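Gathering the grasps: a talk with the data lead at Semden

Posted Jan 14, 2019

The Perrin project at Semden trains an arm to pick up household goods it has not met before. Its learning system depends on recorded examples, and the group's data lead spends most working hours on how those are made.

The set held 3,755 episodes when we spoke. "An episode is one approach, one grasp and one release," the lead said. "If the operator stops halfway, it is kept, but under a different label."

Operators guide the arm by hand controller in shifts of two hours. Longer shifts were tried in August at the Trultstead site and dropped. "The motions got lazy. People found one angle that worked and used it for everything. The model then learned that angle and very little else."

Each station runs three object sets in rotation, mixing stiff items with ones that deform. Soft goods take the most time to label – the point of contact is hard to define when the surface folds under the fingertip.

Asked which camera matters most, the lead named the one at the wrist. "It moves with the hand, so the finger stays in nearly the same place in the image and the objects do the moving. The overhead view is good for planning. The wrist view is good for the last few inches." 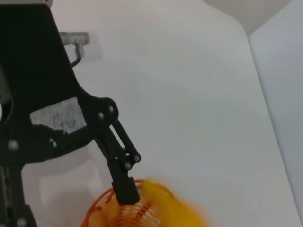 "We do not throw out blurred images," the lead went on. "The arm will see blur when it runs on its own, so it should see blur in training. What we do reject is a bad clock. If the joint readings and the images drift apart by more than two frames, the episode goes."

The next batch will be recorded at Sostgate with the same controllers but different tables and lighting. Labels will still be checked at Semden, by a second reader who has not seen the first reader's marks.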